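Unit 7: Rules before contact
Notes by Kurniawati Pasaribu

A simulated cabinet cannot sue, and people get careless around it. The Zeserside rules apply in simulation too. Write down your force limit before the first run. Picking one afterwards, to suit the plot, is called fiction and is marked as such.
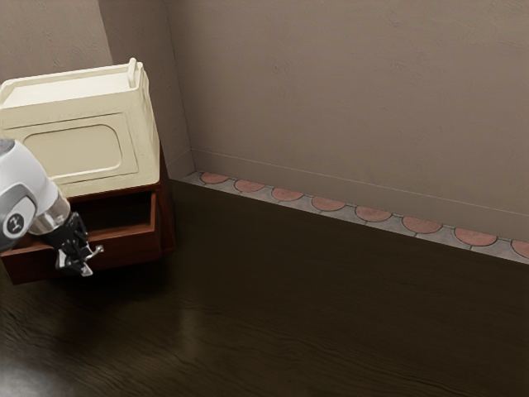

Fig. 1. Simulated arm at an open drawer, fingers clear of the front.

Start every trial from a no-contact pose and log it. Stop at 30 newtons, however promising things look. Report all 900 trials, including the embarrassing ones.

Reading: Sinaga's course notes on stop conditions, first half only. The second half is mostly grievances.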